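The floor comes first

I gave up on resolutions a few years back, but I do still like to start January with a floor I can walk across in socks. It's the one bit of New Year fuss I have any patience for. The tree can wait, the email can definitely wait, and the closet I have been threatening to sort out since May can wait until it falls on me.

What can't wait is wrappers. I don't know how a reasonably civilized home ends up with snack packaging all over the parquet, but give it a week of holidays and some long evenings and there you are, stepping on a chip bag on the way to water the plants and nearly having a heart attack from the crunch.

So my method (if you can call it a method) is that the basket goes to the mess. I used to leave it by the wall and make trips, a tissue here, a wrapper there, and every trip took me past something more interesting. Now the wastebasket gets a fresh bag, goes down right in the middle of everything, and it doesn't move until the floor around it is clear.
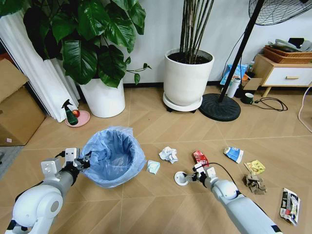
The bags, by the way, are the thin light blue kind I order from Kudari in a pack of 400, and I will probably be leaving them to someone in my will. They're a bit too big for the basket. You have to fold the extra over the rim and sort of fluff it down the outside, and if you skip that, the whole bag slides in the second something heavy lands in it. I've fished out enough soggy tea bags with my bare hands to have learned my lesson on that one!

Tissues I like to get out of the way early. They're light and they roll about and they're just depressing to look at. Wrappers are more satisfying because they crackle. I squash every one before it goes in, since a puffed-up snack bag takes as much space as a small cat, and then you think the basket is full when it's mostly air. My aunt in Stinlow folds hers into tight little triangles, which I admire and will never do.

Cardboard is my weak point. The rules here in Nundham say clean card goes in the paper bin, and I do try, but if it's greasy or stuck to something plastic it goes in with everything else and I don't lose sleep over it.

The other thing I've had to get strict about is not looking up. Once you look up, you see the rest of the room. You see mugs that never made it back to the kitchen, and cables, and whatever is going on in the basket on top of the cabinet, and suddenly you're on your knees untangling a power strip with half the trash still lying there behind you. I've done that so many times — a whole afternoon gone and the floor worse than when I started.

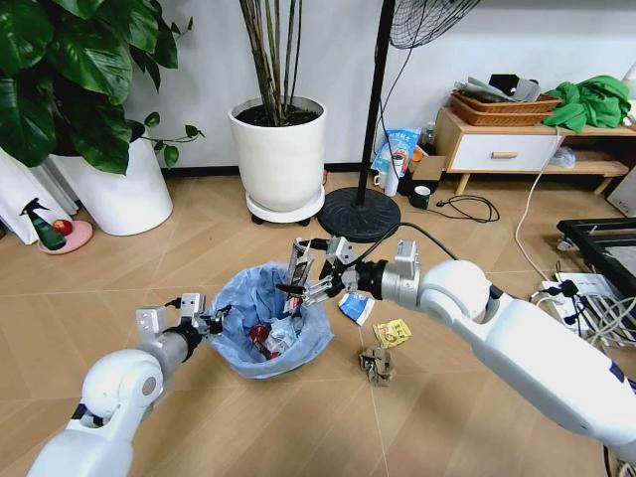 by Abernathy
Writer and chief floor-sweeper at this blog
1 January 2026

Anyway, trash first, then mugs. Mugs are easy because you can carry them all in one go. Then the fan, which I keep meaning to put away for the winter and never do, mostly because I can't think where it would go. It has lived beside the plants so long that I'd miss it.

Speaking of plants, the big glossy one is doing ridiculously well for something I forget about so often. I keep the spray bottle on the pink dish next to its pot so I'll remember to mist the leaves, and lately the dish has turned into a place for apples too. I'm fine with that. An apple you can see is an apple you might eat, and it makes a lot less litter than the other snacks.

If you've got a heavy planter, get it something with casters. I put it off for ages and I can't tell you how much nicer it is to roll a pot full of soil out of the way when you want to sweep behind it. Mine took 12 days to arrive and I'd have waited twice that.

Cables are tomorrow's job. I've got a bag of velcro ties somewhere, possibly in the closet, so that may turn into its own adventure. For now the kettle's on and I'm going to walk around in my socks for a bit.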